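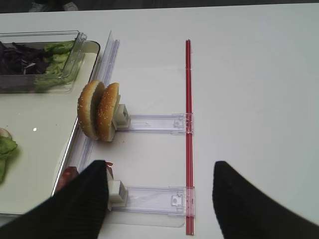 Burger night for the block: assemble ahead or let people build their own?

pitholm_paula
Okay, I need opinions from people who have fed a crowd. Our street does a cookout every September and this year I got talked into running the burger table. I'm Paula Pană, by the way, for those of you who only know me as the lady with the sourdough questions. Last year the line was a mess. Everybody got to the lettuce and just stood there, digging for a good leaf, while the patties sat and went gray. I had 99 buns and I swear it took until dark to get through them.

So my thought is that this time I put the burgers together myself and hand them over finished. Plain or with everything, that's the whole menu. My sister says people will hate it and I'm being bossy (she is not wrong that I'm bossy). What would you do?

Joshi
Build your own, every time. I've done it both ways and when you hand people a finished burger, half of them open it up right in front of you and start pulling things out. Then you've got tomato slices all over the tablecloth and you've wasted the tomato. My family can't agree on pickles. I'm not going to stand there taking orders about pickles.

The fix for a slow line is to put the toppings on both sides of the table so two lines can move at once. That's it. Push the table away from the fence and you're done.

stunuleo
Going to disagree with Joshi here. Two lines sounds great until the patties run out on one side and everyone drifts over to the other. I used to work a lunch counter and we never let customers near the toppings. You set everything up in the order it goes on the bun, you keep your hands in one spot, and you go. I could do a burger in the time it took the guy to find his wallet.

Paula, how big is your table? That matters more than anything else in this thread.

pitholm_paula
It's a regular folding table, the long kind, and I can borrow one more. Last year we had drinks on the same table as the food, which was dumb, and I'm moving those to the porch.

The order thing interests me though! I've always gone bottom bun, patty, cheese, and then whatever's closest. Is there a real order or is that just how your old boss liked it?

stunuleo
There's a real order and I will die on this hill. Sauce on the bottom bun, then lettuce, then patty with the cheese already melted on it, then tomato, onion, pickle, top bun with more sauce. Lettuce under the patty catches the juice so your bottom bun doesn't turn to paste. Put the lettuce on top and you get a soggy bottom and a burger that slides apart on the first bite.

Patell
Lettuce under a hot patty is how you get hot wet lettuce. I can't stand it. Toast the bun properly, in butter, cut side down, and leave it there longer than you think you should. A toasted bun holds up fine for as long as anybody needs to eat a burger. Then the lettuce goes up top where it stays cold and crisp.

Also nobody has asked what kind of lettuce. If it's that bagged shredded stuff, none of this matters because it's all going down your shirt anyway.

Joshi
Butter lettuce, whole leaves, dried really well. I wrap mine in a dish towel and put it back in the fridge. And I'm with Patell, it goes on top.
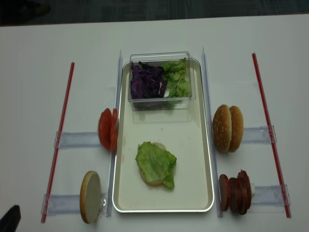 stunuleo
You two have never had to hand somebody a burger they were going to eat while walking around a yard with a drink in the other hand. Toasting helps, sure, I toast too. But by the time they've stopped to talk to the neighbors for ten minutes that butter isn't holding back anything. Lettuce underneath. Or a slice of cheese underneath, if you want to get fancy, and a second slice on top of the patty.

pitholm_paula
Wait, cheese on both sides?? Why have I never done that. My kids would lose their minds.

Okay so what about holding trays. Say I do go with making them myself. Do I keep the patties in a foil pan with the lid on, or does that steam them? Last year I used a slow cooker on warm with a little broth in the bottom, which a cousin told me to do, and they came out tasting like pot roast. Not terrible! But not a burger.

Patell
No broth. Please. Cook in small batches and accept that people will wait a couple of minutes. A person standing by a grill with a paper plate is a happy person, they've got somebody to talk to and it smells good.

If you absolutely have to hold them, foil pan, loose foil on top so the steam gets out, low oven. And use the fatty beef, the lean stuff dries right up.

Joshi
Small batches are fine with a dozen guests. She said 99 buns. She'll be standing at that grill till her eyebrows are gone. Paula, who's cooking and who's at the table? If you're doing both, go build-your-own and don't let anyone on here talk you out of it.

pitholm_paula
My brother-in-law has the grill, I've got the table. He cooks fast but he likes to press them with the spatula, and I have begged him to quit.

stunuleo
Hide the spatula and give him tongs.

For real though, here's what I'd do with two people. He brings you a plate of patties with the cheese already on. You've got open buns lined up in front of you, sauced. Lettuce on your left, tomato and onion on your right, pickles in a bowl at the end where people can help themselves, since that's the thing everybody fights about. You close them up and slide them forward. Ketchup and mustard live on a different table entirely. You'll be surprised how calm it is.

Joshi
Pickles on the side is a decent compromise, I'll give you that. I'd put the onions over there too. Raw onion is the other one people pick out, and the smell gets into the whole burger even after you take it off.

Patell
Grill the onions and that problem goes away. Just saying.

pitholm_paula
I like this a lot, you guys. So pickles and onions on the side (some raw, some grilled if I can get him to do it), everything else I put on. I think I'm going to try lettuce on the bottom for half of them and on top for the other half and see which ones come back to me in pieces. My sister has already said she wants hers with no lettuce, so she's out of the running.

Next question, and I'm sorry, I know this has been argued on here before: is it worth making the buns myself?

Joshi
For 99? No.

Patell
No.

stunuleo
Absolutely not, buy the potato rolls. Get 100 and eat the extra one before anybody shows up.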